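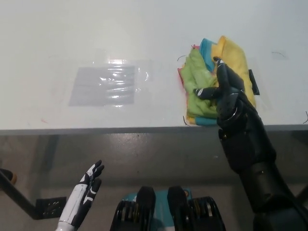
Ticket 419 - cloths leaving haze on white table, Fosthorpe
Opened by: Nerys Morgan
Assigned: Simin Parsa
Status: Closed (see last entry, one thing still open)

Nerys Morgan, 8:10 am
White table is getting a gray film after wiping. Worst at the right end where the cloths get put. You can only see it from low down with the lights on, from standing height it looks fine. Run a finger through it and there's a line. Spray and wipe again, film comes back within the hour. Tried yellow, green and blue cloths, same thing with all of them. Pink one I didn't get to.

Also the pen marks for where the cloths go are getting faint on one side, so please don't just tell me to scrub harder.

Simin Parsa, 8:35 am
Got it. Need from you:
- which spray
- were the cloths washed at Fosthorpe or did they come back from the service
- damp or dry when you wipe
- is it only that table

Nerys Morgan, 8:50 am
Spray is Drason, the ordinary surface one, from the big jug into the hand bottle. Cloths washed here in the Hubáček. Damp. And no idea about other tables, the others are wood color so you'd never see it.

Simin Parsa, 9:20 am
OK. Film that comes back is usually one of: too much product in the bottle, softener in the cloths, or cloth not rinsed out. Going to go through in that order. Please stop using the spray on that table for now, plain water only.

Who mixes the bottle?

Nerys Morgan, 9:25 am
Whoever finds it empty. Lately Manouchehr.

Manouchehr Vahidi, 10:05 am
It's me. One capful then tap water to the line. Jug label rubbed off so I went by the old bottle. Is it wrong?

Simin Parsa, 10:15 am
Which cap, the jug cap or the hand bottle cap? Jug cap is a lot bigger.

Manouchehr Vahidi, 10:20 am
Jug cap.

Simin Parsa, 10:25 am
OK so that's too strong. Dump it, rinse the bottle til it stops foaming, use the small cap. Then wipe the table down with plain water, twice, fresh cloth each time. Don't want to call it yet tho. Report back after lunch.

Nerys Morgan, 1:40 pm
Done. Two water wipes with green, then new mix with yellow. Better but not gone. Middle of the table is clean. Right end still hazy, inside the marks mostly. Looks like a bundle-shaped smudge.

Simin Parsa, 1:55 pm
Inside the marks only? Then it's something coming off the cloths where they sit, separate from the wiping. How are they left there? Folded, heap, in something?

Nerys Morgan, 2:00 pm
Heap. They get dropped in a bunch, all colors together. The marks are just pen lines so you know roughly where. No tray.

Simin Parsa, 2:10 pm
Damp heap, sitting on white tabletop. Residue wicks out the bottom and dries. Going to look at the wash.

Test for softener, takes two minutes:
1. clean cloth, dry, any color
2. put a few drops of water on it
3. if they sit on top as beads, there's softener in it. if they go straight in, it's ok
Do one of each color please, and one out of the drawer that has never been used if you have one.

Nerys Morgan, 2:45 pm
Yellow - beads, sat there maybe 7 seconds then went in
Green - beads
Blue - beads, worst
Pink - straight in!!
Drawer one (green, still had the Plullska band on it) - straight in

So pink is fine? Nobody uses pink much, that's the restroom color, it's only in the heap by mistake.

Simin Parsa, 2:50 pm
Makes sense, pink hasn't been through the wash as often. Also please get pink out of the heap. Whole point of the colors.

Softener it is. Who does laundry.

Homa Vahidi, 3:30 pm
I do the loads. There is no softener. I don't buy it and there isn't any in the closet. Cottons program, Drason powder, 90 minutes, out and onto the rack. I've done it like that since we got the machine.

Simin Parsa, 3:40 pm
Can you pull the drawer on the Hubáček and look in the compartment with the flower on it. All the way out, there's a tab to press.

Homa Vahidi, 4:15 pm
Oh. There's blue gunk in it. Thick, smells like a hotel. Not mine. The drawer never came all the way out for me before, I didn't know about the tab. It must be from when the machine was at the old place, or somebody put some in for the curtains.

Simin Parsa, 4:20 pm
Every rinse has been pulling a little of that through. Please:
- soak drawer in hot water in the sink, old toothbrush on the corners
- wipe the slot it slides into, top as well, it collects up there
- empty drum, hottest program, nothing in it. no powder
- then one more empty if you can still smell it

Don't wash any cloths til that's done.

Homa Vahidi, 5:50 pm
Drawer done. First empty run going. Foam in the window on an empty machine, that can't be good.

Simin Parsa, 5:55 pm
That's old powder coming out. Run it again after. And cut the powder, half a scoop is plenty for a load of cloths.

--- next day ---

Homa Vahidi, 8:30 am
Three empty runs in the end. Third one clear, no foam, no smell. How do I get it out of the cloths we have? There's almost 80 with the ones in the bucket.

Simin Parsa, 8:40 am
Same way. Hot, no powder, no softener obviously. Don't pack the drum, half full so they move. Dark stuff separate. Dry on the rack, keep them off the radiator. Drop test again after, one of each. If a cloth still beads after two washes put it in the floor bucket and don't fight it.

Check the tag for max temp first. Don't go over what it says.

Homa Vahidi, 8:45 am
Tags are cut off most of them. The drawer one says 60.

Simin Parsa, 8:50 am
60 then, that's C. Assume same for all, if they're all Plullska.

Homa Vahidi, 9:10 am
Not all. Some of the yellow are from a supermarket pack, they're thinner. I'll wash those on their own

Nerys Morgan, 11:30 am
While laundry is happening: what do I use on the table NOW. It's got people at it all afternoon.

Simin Parsa, 11:35 am
The unused ones from the drawer + plain water. To lift the haze that's already there: one part white vinegar to ten parts water, wring the cloth really well, wipe one way, then plain water, then dry cloth. Keep off the pen lines. Vinegar probably won't shift them but the rubbing will.

Nerys Morgan, 12:20 pm
Did that. Right end came up white. Took the edge of one of the lines off anyway, sorry. The short one at the front corner. I'll redraw.

Sepehr Kordestani, 12:40 pm
Please DON'T redraw with the marker from the mug, that's dry wipe and it's half the reason they fade. Permanent one is in the top drawer by the door. Wipe, let dry, draw, leave it ten min. And only go over what's there, don't box the whole thing in, corners and curves are enough.

Nerys Morgan, 12:45 pm
ok. Found it.

Simin Parsa, 2:30 pm
Sepehr, can we get something under the pile? Even clean damp cloths will mark a white top if they sit all day.

Sepehr Kordestani, 2:50 pm
I'd rather not put a tray there, the area has to stay flat. Can we say dry cloths only on that table, and damp ones go to the rack by the sink as soon as you're finished.

Simin Parsa, 2:55 pm
Works for me. Nerys?

Nerys Morgan, 3:00 pm
Fine. People will forget. I'll put a note up.

--- Sunday ---

Homa Vahidi, 10:20 am
Results, second hot wash:
Green - all go straight in
Blue - all ok except two, beaded, gone to floor bucket
Yellow (Plullska) - ok
Yellow (supermarket) - still bead a bit. And a couple went fuzzy at the edges. Floor bucket
Pink - ok as before, kept separate in own bag

Total left for tables is less than I'd like but it's enough for the week.

Manouchehr Vahidi, 10:45 am
Wrote the mix on the jug in marker, SMALL CAP, and on the hand bottle too.

Nerys Morgan, 4:10 pm
Checked from low down with lights on. No film. Finger test, nothing. Cloths sat there dry since this morning, no smudge under them. Happy to close.

Simin Parsa, 4:20 pm
Closing.

Cause 1: spray mixed too strong (jug cap)
Cause 2: old softener in washer drawer, carried into cloths every wash
Contributing: too much powder, damp cloths left in a heap
Fix: new mix, drawer and drum cleaned, cloths stripped in hot wash, dry cloths only on white table

Still open: Homa to pull the washer drawer once a month. Reorder yellow from Plullska, not supermarket. Pink stays out of the table pile, please, it was back in there Sunday at noon.

Filed under: Cleaning & Laundry > Surfaces > Residue
14 watching | 3 found this useful | 1 comment hidden

Recent tickets
Mop bucket wringer sticks halfway
Drying rack leans toward the sink
Hand bottle trigger drips when full
Hubáček washer, door light stays on after cycle
Which cloth color for the fridge?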